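Über uns

Orkivum richtet Getränkeregale in kleinen und mittleren Verkaufsstellen ein und pflegt sie im laufenden Betrieb. Zum Leistungsumfang gehören Regalaufbau, Belegungsplanung, Preisauszeichnung, Warenpflege und die Zusammenstellung von Körben für vorbestellte Einkäufe. Der Schwerpunkt liegt auf alkoholfreien Getränken in PET-Flaschen, also Cola, Zitronenlimonade, Schorle und Wasser. Kühlmöbel und Mehrweg-Kastenware bearbeiten wir nicht.

Zurzeit betreuen wir 116 Verkaufsstellen. Das sind überwiegend Nachbarschaftsläden, Kioske mit erweitertem Sortiment, Betriebsläden und Hofläden mit Getränkeecke. Die kleinste Verkaufsstelle verfügt über ein einzelnes Regal mit zwei Böden, die größte über nahezu 1.000 Stellplätze.

Arbeitsbereiche

Die Arbeit ist in drei Bereiche gegliedert. Der Bereich Nostow umfasst Planung und Aufbau der Regale. Unter Cuervo führen wir die Warenpflege, also Auffüllen, Ausrichten und Umsortieren. Brumdale ist unser Musterladen, in dem Belegungen aufgebaut und Abläufe erprobt werden, ehe sie in den Verkaufsstellen zur Anwendung kommen.

Die Bezeichnungen finden sich auf Angeboten, Lieferscheinen und Rechnungen wieder. Bei Rückfragen genügt die Angabe des Bereichs und der Kundennummer.

Musterladen Brumdale

Im Musterladen stehen die Regalformen, die wir auch ausliefern: dunkle Böden, helle Rückwand, an der Vorderkante eine durchsichtige Schiene für Preisetiketten. Die Schiene nimmt Papiereinleger auf und lässt sich ohne Werkzeug abziehen. Einleger werden von vorn eingeschoben, bei schmalen Böden von der Seite. Für Etiketten mit Grundpreisangabe empfehlen wir die hohe Ausführung, da der Grundpreis in der niedrigen Schiene vom Rand verdeckt werden kann.

Zum Sammeln der Ware dienen rechteckige Kunststoffkörbe mit Gitterwänden und Metallbügeln. Das Gitter hat gegenüber geschlossenen Wänden zwei praktische Vorteile: Der Inhalt ist von der Seite zu erkennen, und bei einer undichten Flasche bleibt keine Flüssigkeit im Korb stehen. Vor dem Einlegen werden die Bügel auseinandergeklappt. Große Flaschen werden schräg über den Rand geführt und mit dem Boden zuerst abgesenkt.

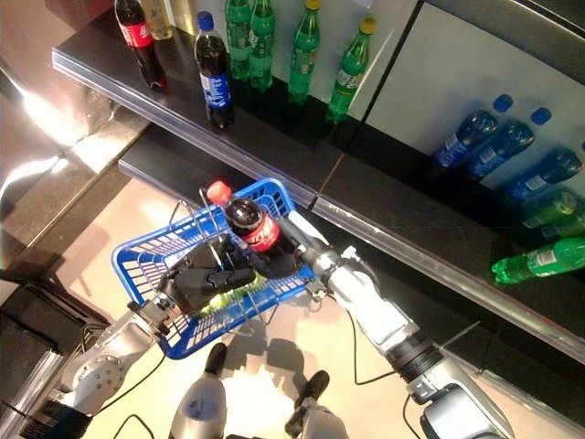
Korbzusammenstellung am Getränkeregal: Cola-Flasche über dem Rand des blauen Einkaufskorbs.

Die Reihenfolge beim Einlegen richtet sich nach Gewicht und Gebindeform. Volle Flaschen kommen zuerst in den Korb, und zwar liegend und quer zum Bügel, sofern die Korblänge es zulässt. Darauf folgen Dosen, danach leichte Ware. Stehende Flaschen sind zulässig, wenn der Bügel ungehindert darüber schließt. Für einen einzelnen Korb gilt bei uns eine Obergrenze von 9 kg; darüber wird auf zwei Körbe verteilt. Die Grenze gilt auch dann, wenn der Korb laut Hersteller höher belastbar ist.

Glasflaschen werden getrennt gesammelt. Bei gemischten Bestellungen erhält jeder Korb einen Zettel mit der laufenden Nummer und der Gesamtzahl der Körbe, zum Beispiel 1/2 und 2/2. Der Zettel wird am Bügel befestigt. Zwischen die Flaschen gesteckte Zettel weichen bei Kondenswasser durch und sind dann nicht mehr lesbar.

Belegung

Grundlage jeder Belegung ist die Sorte. Flaschen einer Sorte bilden einen zusammenhängenden Block, dessen Breite sich nach dem Abverkauf richtet. Innerhalb der Sorte werden die Gebindegrößen von links nach rechts aufsteigend gestellt. Bei Cola verschiedener Hersteller ist zwischen den Marken eine klare Grenze einzuhalten. Die Deckelfarbe dient dabei als erste Orientierung, maßgeblich bleibt das Etikett.

Zitronenlimonade in grünen Flaschen wird bevorzugt neben Cola gestellt. Der Farbunterschied macht Fehlstellungen schon aus einiger Entfernung erkennbar. Wo der Platz es erfordert, darf ein Block auf den darunterliegenden Boden weitergeführt werden, jedoch nur senkrecht. Ein seitlicher Versatz führt erfahrungsgemäß dazu, dass die untere Reihe beim Auffüllen übersehen wird.

Zur Rückwand bleiben 20 mm frei. Dieser Abstand verhindert, dass Flaschen beim Nachschieben an den Stößen der Rückwandfelder hängen bleiben. Die vordere Reihe schließt mit der Innenkante der Etikettenschiene ab und darf nicht auf der Schiene aufsitzen.

Warenpflege

Ein Regal im laufenden Betrieb weicht nach kurzer Zeit von der Planung ab. Einzelne Flaschen werden an falscher Stelle zurückgestellt, angelehnt oder auf den Boden gelegt. Die Warenpflege beginnt deshalb mit dem Ausrichten, erst danach wird aufgefüllt. In umgekehrter Reihenfolge verfestigt sich die falsche Belegung, und die Fehlstellen sind hinter neuer Ware nicht mehr zu sehen.

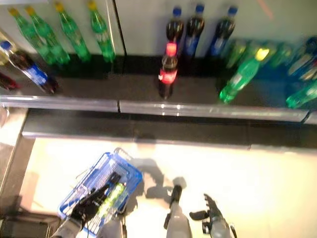 Liegende Flaschen werden zuerst aufgenommen. Sie können beim Verschieben der Nachbarware ins Rollen kommen und sind vor dem Zurückstellen am Deckel und am Flaschenboden zu prüfen. Bei gelockertem Verschluss oder eingedrückter Wandung wird die Flasche ausgesondert. Ist sie unbeschädigt, kommt sie an ihren Platz im Sortenblock, mit dem Etikett nach vorn.

Danach folgen die schräg stehenden Flaschen. Eine Neigung hat meist eine von drei Ursachen: eine zu dicht gestellte Reihe, ein Fremdkörper unter dem Flaschenboden oder ein nicht waagerecht eingehängter Regalboden. Die ersten beiden Fälle werden sofort behoben. Im dritten Fall wird der Boden leergeräumt und neu eingehängt. Ein Ausgleich durch Unterlegen von Pappe ist nicht vorgesehen.

Falsch stehende Einzelflaschen werden in einem Korb gesammelt und in einem Durchgang zurücksortiert. Das spart Wege, besonders bei Regalen, die sich über mehrere Rückwandfelder erstrecken. Der Korb steht dabei auf dem Boden unmittelbar vor dem Regal und wird mitgeführt. In Verkaufsstellen mit schmalen Gängen erfolgt die Warenpflege vor der Ladenöffnung, in der Regel ab 6 Uhr.

Abgeschlossen wird der Durchgang mit der Kontrolle der Etiketten. Geprüft werden Sorte, Füllmenge, Preis und Grundpreis sowie die Lage des Etiketts zum linken Rand des Blocks. Verblasste oder gewellte Einleger werden ausgetauscht. Abweichungen beim Preis melden wir der Verkaufsstelle, eine eigenständige Änderung nehmen wir nicht vor.

Lieferung und Termine

Regale in Standardmaßen sind ab Lager verfügbar. Sondermaße erfordern ein Aufmaß vor Ort, das wir vor Angebotserstellung durchführen. Für Umbauten in den Sommermonaten sollte die Anfrage bis März vorliegen. Der Musterladen Brumdale kann nach Absprache besichtigt werden. Bitte bringen Sie dazu einen Grundriss mit Lage der Türen, Steckdosen und Heizkörper sowie eine aktuelle Artikelliste mit Flaschenmaßen mit.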